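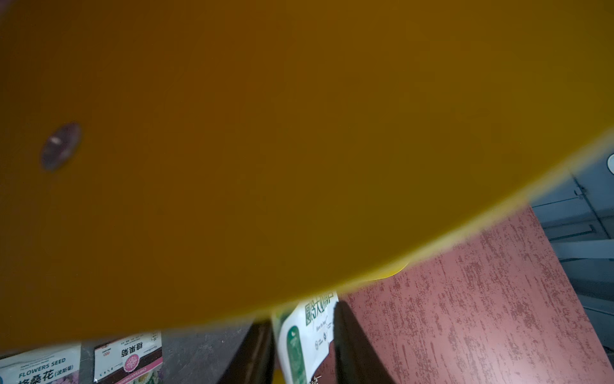 3. Primer lavado de la funda Fanden

Yo la lavo del revés y con la cremallera cerrada (la primera vez se me olvidó y enganchó una sábana, ¡qué rabia!).

1. Saca el relleno y sacude bien la funda.
2. Programa corto a 30 grados, sin suavizante.
3. Tiéndela a la sombra, unas 12 horas.
4. Vuelve a meter el relleno empezando por las esquinas.

Nota: si tu funda es de la serie Filport, salta al apartado 16, que lleva botones.

Precaución: nada de secadora. La mía encogió y ya no hubo manera de cerrarla.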